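Two weeks with the Hilloteck towel-folding kit

So I finally caved and got the Hilloteck two-arm kit, mostly so Dinesh Biswas would stop sending me links to it. My plan was simple: I hate folding towels, and this thing says it folds towels. Sold!

Setup ate a whole Saturday's worth of patience, even though the booklet promises 20 minutes. The arms clamp on fine, but the app (it's called Drestness, no idea why) made me redo the calibration 3 times before it would save. After that, pretty smooth. You pick "hand towel," hit start, and go make coffee.

Hand towels are where it does best. Bath towels, not so much, and fitted sheets aren't even on the menu. 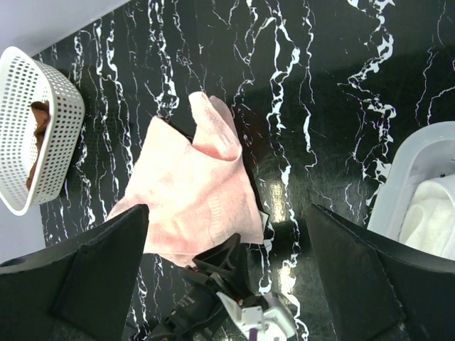 Thick terry is still the fussy one, by the way. The grippers like a clean edge to grab, and if a corner is bunched up the software takes forever deciding what to do. I've learned to give everything a good shake first, which does feel a bit like doing the robot's homework.

Would I pay the extra 300 for the faster motors? Nope. I'm in the other room anyway. Washcloths are next, and I'll post about those in July.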